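Floral Design Fundamentals
Unit 4: Laying Out Artificial Stems Before Arranging
Course handout, prepared by Karine Lemieux

Purpose of the unit

Students in this unit work with artificial roses, hydrangeas and loose foliage. The aim is to sort, lay out and check the material on a flat surface before anything goes into a vase. Fresh material is covered from Unit 6 on. The two differ in ways that matter for layout, and the habits learned with one do not all carry over.

Artificial stems do not drink, so there is no conditioning stage and no time pressure. They do have fixed defects that fresh stems lack: mold seams, packing creases, leaves set at the wrong height, and blooms that slip off the peg. Most of these can be corrected on the table. Few can be corrected once the arrangement is built.

1. Work surface

Use a light, plain tabletop. Dark green foliage is hard to judge on a dark surface, and pale blue petals pick up the color of whatever is under them. Wipe the surface before starting. Lint from cloth covers catches in fabric petals and is slow to remove.

Containers go at the sides, within reach of the hand that will use them. The middle is kept for the stems under consideration. Leaves that have come away from their stems, or that were bought as separate picks, go toward the corners and along the far edge, where they can be seen but are not in the way.

2. Material types used in this unit

Line material: stems with visible length. The roses count as line material until they are cut, and the direction of the stem on the table should approximate its direction in the finished piece.

Mass material: hydrangea heads. A single head covers a large area and hides the mechanics beneath it. It also hides weak neighbors, so it is placed early and then moved if needed.

Filler and collar: leaf sprays and single leaves. These close gaps at the base of a bloom and cover the point where stems cross.

Some picks from Lotside and Robles come with foliage already attached under the bloom. Treat the attached leaves as part of the bloom when judging width. The Umier roses are sold with longer stems than the course needs. Do not trim them until section 5.

3. First layout

Lay the main blooms side by side with the heads at the far end of the table and the stems running toward you. The heads should sit close enough that their outer petals touch or overlap slightly. Stems may diverge. At this stage the layout is a test of color and head size only, and stem length is ignored. 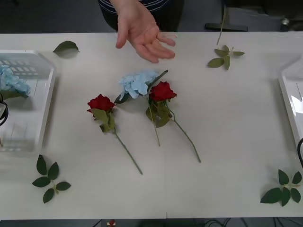

Figure 1. First layout: two red roses with a pale blue hydrangea between them, loose foliage kept to the outer areas.

Check the following in the first layout:

Overlap. A small overlap between a dark bloom and a light one gives a clean boundary. Equal gaps between all heads produce a row of spots, and the eye counts them.

Height of heads. Heads in a perfectly level line look stiff. Shift one up or down by half a bloom.

Attached leaves. Turn each stem on its axis until the leaves below the bloom face outward. If a leaf will not stay, bend its wire at the base and not along the blade, where the coating cracks.

Stem direction. Note which way each stem leans when released. Molded stems return to their set angle, and a stem that leans on the table will lean in the vase.

4. Widening the row

When the first layout is satisfactory, add mass material at the ends and between the line flowers. In the standard exercise the palette is limited to red and pale blue. The restriction is deliberate: with two colors, an error in spacing cannot be blamed on the choice of flower.

Add one head at a time and look at the whole row after each addition. Lift the head by the stem or from just below the petals. Gripping the florets from above flattens them and loosens the outer ones, which are usually fused at a single point. Slide foliage in underneath last. The broad leaves belong low, under the heads; a narrow blade may be left to point up out of the row if the row needs height.

The alternating order, red against blue, is the safest and should be attempted first. Grouping the like colors is permitted in the second attempt. Record both orders in the worksheet with a line sketch. Shading is not required.
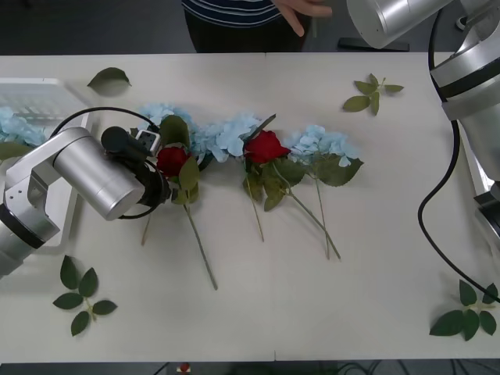 Dorian Leblanc objected to the alternating order when the draft of this unit went around. In his view it teaches students to make stripes, and he would start with both roses together, slightly off center, and let the hydrangeas fill outward from them. He also wanted the sketch done before any stem was picked up.

The objection is fair for round arrangements seen from all sides. For a low, front-facing piece the alternating order remains the course default. Students who prefer the grouped order may submit it, provided the alternating sketch is also in the worksheet. The sketch stays after the layout — a beginner who sketches first tends to defend the sketch.

5. Stem length and cutting

Measure against the container before cutting. The container for this unit is the Zumow low trough, inside length 54 cm. The longest stem, from tip of bloom to cut end, should not exceed 16 inches. Mark the cut with tape, lay the stem back in its place in the row, and look again. Cut with wire cutters. Floral scissors are for ribbon and will be damaged by the core wire.

Cut the longest stems first. Offcuts over 4 inches are kept for extending short picks; the rest are discarded. Bare wire ends are turned back with pliers or covered with tape.

6. Returning material to the baskets

Material not used in the final row is cleared before building begins. Handle one piece at a time. Hydrangea heads go in with the petals up and the stem down, and they are not packed under roses.

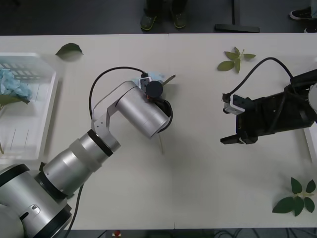

Foliage is cleared after the blooms. Single leaves are stacked flat, all facing the same way, and sprays are laid on top with their stems together. A spray forced in sideways will take a crease, and the crease will be there the next time the basket is opened. Slotted baskets need some care with thin stems, which work their way through the openings and snag when the basket is lifted.

Creased petals are set aside for steaming. Do not use a hair dryer on the high setting.

7. Worksheet

Submit both sketches, the list of cut lengths, and a note of any defects found and how they were corrected. Worksheets go to Albane Caron by the end of July. Unit 5 uses the same cut stems, so label them before storing.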